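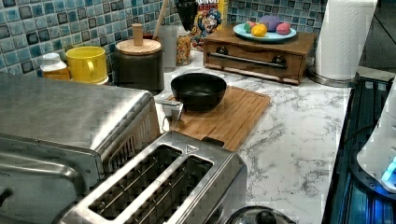 Gitau Swai runs the breakfast side of Nusura, a company that gets kitchens ready for people who rent furnished apartments for a few weeks or months at a time, and he talks about toast the way other people talk about baseball. I met him at the firm's office on 14 April 2019 to ask what had happened to his staff after two years of handing the ordering, the stock checks and a good part of the scheduling over to machines. He wanted to start with a counter. "Look at all the stuff people need before nine in the morning," he said. "A toaster oven, and then a two-slice toaster right beside it. A cutting board, a bowl, a mug, a canister, cereal, a roll of paper towels. Every one of those used to be a line on a clipboard, and somebody had to walk over and put a check mark next to it."

The clipboards are gone now. Nusura looks after 200 apartments, and each one has a list of what belongs in its kitchen. The lists live in a system called Stunari, which the crews carry on tablets. When a guest leaves, Stunari builds the visit by itself: which crew goes, what they load in the van, how long they should need. At the warehouse a sorting line made by a firm called Drosis fills a tote for every apartment, and the totes are waiting by the door when the crews come in.

"I used to get here at five," said Mererid Jenkins, who led the packing room before the line came and now runs the changeover crews. "I'd have a stack of paper and a pencil, and I'd be pulling mugs off a shelf and trying to remember whether apartment 63 was the one with the gas stove. I loved that room! I did. But I went home with a sore back and I dreamed about mugs."

What did she think when she first heard about the sorting line? She laughed for quite a while. "I thought, well, that's my job. I went and updated my resume that night. It had been eleven years, so there was a lot to update."

She didn't need it, though the packing room did shrink. Seven people worked in there before Drosis and three do now. Swai is open about this and doesn't dress it up. Two of the others moved to the crews, one went to the repair bench, and one left for a job closer to home. "She told me she didn't want to learn another screen," he said. "I respect that. I asked her twice to stay and I think I asked too late. If I could do one piece of it over, I'd have everyone in the room the first day we talked to the supplier, before we'd signed a thing."

The early months were rough in small, maddening ways. The line could handle boxes and jars beautifully and was hopeless with anything that had a long handle. Wooden spoons jammed it. Cutting boards went in flat and came out on edge. For most of November the packers stood next to a very expensive machine and did the utensils by hand, and Jenkins kept a list on the wall of everything it had dropped.

"That list was the best thing we did," she said. "The Drosis engineer came in, read it top to bottom and took a picture of it. Then he sat with us for two days and just watched. He asked why we put the lids in first. I'd never thought about why! It's so the knobs don't bang against the glass. So now the machine puts the lids in first too."

She is plainly proud of this, and I don't blame her. A lot of what the line does well is something a packer taught it, and the people in the packing room can point to which bit came from whom. Swai has started paying a bonus when one of those suggestions goes into the settings. So far he has paid out on 102 of them, and he read me a few from his phone with real delight – spoons in a sleeve, cereal upright, never a bowl on top of a bread box.

The work in the kitchens has changed in a different way. No machine goes into the apartments. A person still wipes the counter, shakes the crumbs out of the toaster and checks that the cords aren't frayed. What has gone is the half hour of counting at the end. The tablet already knows what came in the tote, so the crew only reports what's missing or broken.

"You'd think that makes it faster, and it does," Jenkins said. "But what I notice is that people look up more. When you're counting forks you only see forks. Now my crews will tell me a drawer is sticking, or the paper towels are too far from the sink. We fixed a whole lot of little things this winter that had been wrong for years."

There are parts she doesn't like. Stunari gives every visit a target time, and at first those times showed up on the tablet as a clock counting down. Crews hated it. One man put tape over that corner of the screen, and within a week most of the tablets had tape on them. Swai had the clock taken off. The target is still in there for planning, and crew leads can change it when a place has been left in a bad state, with no need to ask him first.

"I'd never have learned that from a report," he said. "The numbers looked great! Everyone was on time and everyone was miserable."

The next project is a small one, with a tool called Vasić that will guess when toasters and other appliances are close to wearing out, going by how long they've been in use and what the crews have said about them. Jenkins is testing it with her own teams. She has already caught it telling her to replace a toaster that was a month old, and she has started a new list on the wall.

I asked her whether she would go back to the old packing room if she could. She thought about it with her coat half on, a crew waiting for her downstairs.

"For a morning," she said. "Maybe for a morning, with the radio on. Then I'd want my tablet back."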